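Robot Teaching Lab, notes for session 4: Showing the Task by Hand

Okay, so last time we all drove the arm with the joystick and found out how slow that is (my own run was painful, thanks for not laughing). This time we're hand-guiding. You grab the arm near the wrist, press the free-drive button, and walk it through the job yourself while the software logs everything. It's so much nicer! You feel where the arm wants to go, and your demos come out smoother.

The task for June is the pipe clamp pickup. Start with the fingers wide open, come down over the parts, stop, look at the wrist view, and only then go for the clamp. Please do the stop. Half of the demos I threw out last year were people swooping in at full speed, and the Plalten recorder just smears the whole approach together.

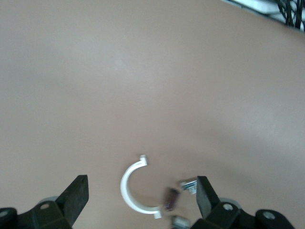
Fig. 3. Wrist view over the parts, fingers open, white half-ring clamp between them.

Look at how close the small metal bits are to the right finger. If you close from a spot like that, think about what else is coming along with the clamp! I'd shift left a touch first, then close slowly.

Nabila Metwally ran this lab before me and left us 363 demos on the Melach drive, in the folder called Cattaneo (don't ask me why). Watch a few before your turn. The later ones are better, she'd gotten the hang of it by then.

For your group: record 10 good runs, and keep the bad ones too, in a separate folder with a note on what went wrong. Move the parts a little between runs. Upload before you leave, and switch free-drive off when you let go of the arm.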